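Wuvura Issues Field Notice on Position Drift in Sumgate Tabletop Arm Controllers

Firmware update available; owners asked to limit speed until it is installed

ARRUDA, 4/18/20 - Wuvura today issued a field notice covering the Sumgate arm controller, hardware revision C. Under certain conditions the controller can lose its joint reference after a protective stop and resume motion with an offset. No injuries have been reported. Damage to date is limited to gripper fingers and one work surface.

The fault was first logged at the company's Grustelow test lab during a repeat placement run. After 400 cycles without error, an arm halted on a force limit, was cleared by the operator, and restarted. The next placement missed its target by 70 mm. The controller reported normal status throughout.

"The stop itself worked as designed," said Imke Lammers, head of controls engineering. "The error is in the restart. The encoder count was read before the brake had fully released, and the controller accepted that value without checking it against the stored one."

The lab has since moved its restart checks to a papered surface marked with a tape grid. Foam cubes serve as the test load, which keeps contact forces low if an arm travels outside its commanded path.

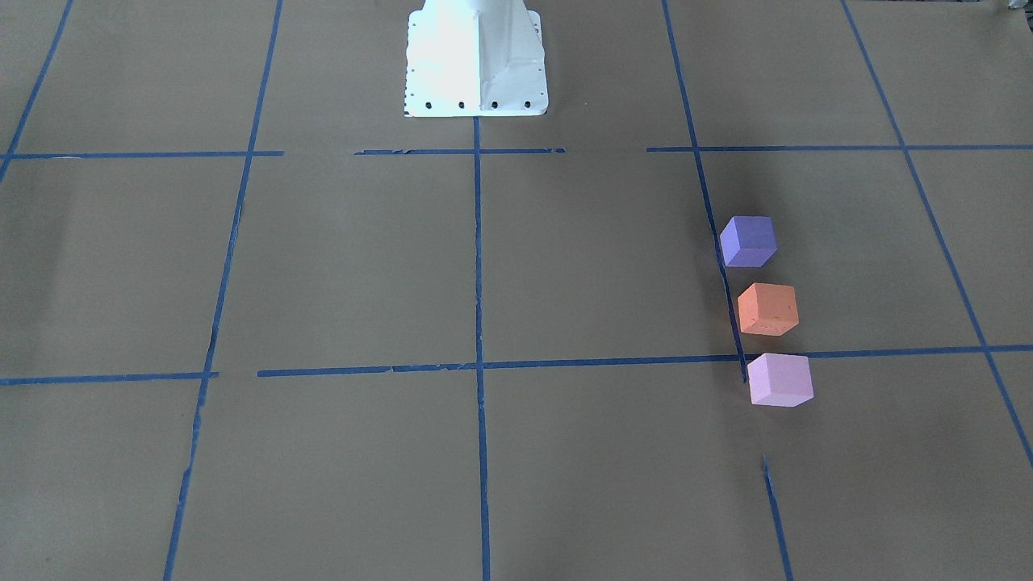 Affected units

The notice applies to 900 controllers shipped since October. Revisions A and B use a different brake circuit and are not affected. The revision letter is printed on the label next to the power inlet.

Required action

Owners should install firmware 3.2.1 and run the homing routine once before returning the arm to service. Until then, joint speed should be held to the reduced setting, and the arm must be re-homed after every protective stop. Clearing the stop from the pendant is not sufficient.

Units that fail the homing routine twice will be exchanged at no charge.

"We reproduced the offset on the old firmware and have not seen it in 500 restarts on the new one," said Joaquim Mota, test lead at Grustelow. "Testing continues with longer cables and heavier payloads."

Contact

Mafalda Magalhães, Product Safety, Wuvura, Arruda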